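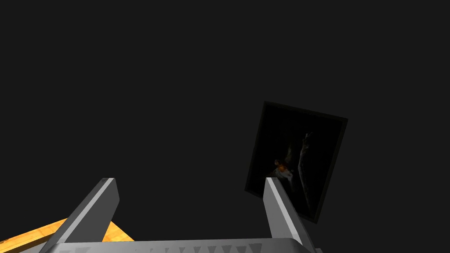

Trilthorpe Poetry Reader, Second Edition
Listeo Press, paperback

The Trilthorpe Poetry Reader is a single-volume anthology of short and mid-length poems for upper-level high school and first-year college courses. It contains 204 poems by 60 poets and is edited by Kwadwo Amegashie, who also wrote the introduction and the headnotes. The second edition replaces the 2011 text in full. Page references in older course packs will not match.

Contents
Poems are grouped by form, then ordered by date of first publication within each group. The groups are sonnet, ballad, elegy, ode, dramatic monologue, prose poem, sequence and free verse. Long sequences are printed complete. The first edition printed excerpts only, and most of the added length comes from this change.

Each poet has a headnote of one page or less. Headnotes give dates, principal collections and a short account of the poet's usual meters or line habits. They do not offer readings of individual poems.

Notes and apparatus
There are 1,463 notes, set at the foot of the page and keyed to line numbers. Lines are numbered in fives. Notes cover vocabulary, allusion and variant readings. Where a poem exists in more than one authorized version, the later version is printed and the earlier one is recorded in the notes - the exceptions are listed on the copyright page.

A 44-page appendix on scansion follows the poems. It uses the same marks as the Workton Guide to Meter, so the two books can be assigned together. The glossary has been moved from the front of the book to the back. Indexes of titles and first lines are included; there is no subject index.

Format
Sewn paperback with flaps. Text is set in Erraji, a book face with old-style figures. Lines that run over are indented on the turn, and stanza breaks falling at the foot of a page are marked. Margins are wide enough for handwritten notes. The paper is uncoated and takes pencil well. Some inks show through.

Editions and availability
The paperback ships from stock. A library hardcover with the same pagination is due in June. The e-book keeps line numbers at the default type size only; at larger sizes they may drift from the line they belong to, and the print edition should be used for citation.

Instructors may request one desk copy per adopted course. Requests need a course title and expected enrollment. Desk copies are paperback only and are not returnable.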